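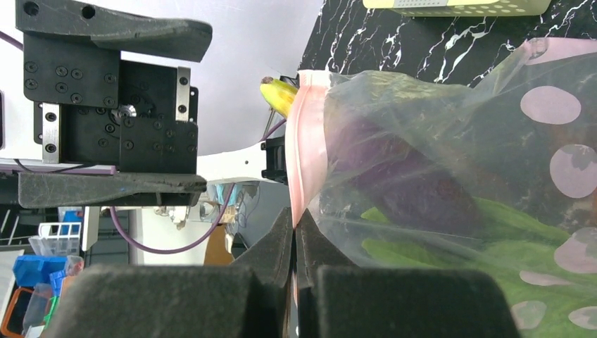
Where should the fruit and veg go once you've got it home? Into clear bags, sorted by when you mean to eat it, and put somewhere you'll walk past.

I came to this view slowly and against my upbringing. My mother believed in the vegetable drawer. Everything went in it, in whatever it had come home in, and the drawer was shut with a knee. I carried on the same way for years, and every January I'd do a big clear-out and find a cucumber that had given up its shape. I once paid 65 pence for a single lime and met it again weeks later, brown and hard as a conker.

So I'm a convert to the see-through zip bag, and like most converts I go on a bit. What I like is that you can't lie to yourself. A paper bag could hold anything. With a clear one you open the cupboard at six in the evening, tired, wanting toast, and there's a pepper looking straight at you — and dinner sort of starts itself.

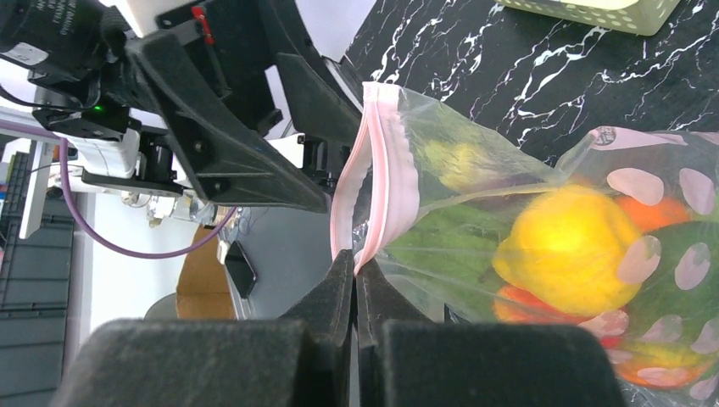
Cultham Food Club — Kitchen Table Pages

My other firm opinion is that a bag should be mixed. I know plenty of people do it by type, all the carrots together, all the greens together, very smart. But who eats like that? I'd much sooner have something leafy, a yellow pepper and whatever orange thing was cheap all in together, so that one bag is more or less one meal with a bit of pudding. Areti Liapis, who ran our storage evening, thinks this is madness and said so in front of everybody. Fruit brings the greens on too fast, she says, and she's right about bananas, I'll give her that. I still don't care very much. My greens get eaten by the next night, so they haven't the time to sulk.

Then there's the zip. I have strong feelings about zips! The coloured ones are the only ones worth having, as you can see at a glance whether the two sides have met. I bought a box of 200 with a plain seal from the Ruvby catalogue and spent half the winter running my thumb along them like somebody reading Braille, and there was always a gap at the corner. The box of 40 I've got now cost more per bag and I don't regret a penny. I wash them, too. They go over the tap to dry and look dreadful, and my sister has stopped mentioning it.

Patterned bags I'm less sure of. Polka dots are cheerful, I do see that, but a spot in front of a leaf looks very like something wrong with the leaf, and I've peered at perfectly good spinach more than once. Keep them for pegs or hair slides, I'd say.

As for baskets with holes in, yes, lovely, have one on the worktop for anything that wants air. Mine takes the onions and, when I'm not paying attention, the post.

Areti has the next page and will no doubt be putting the case for the drawer.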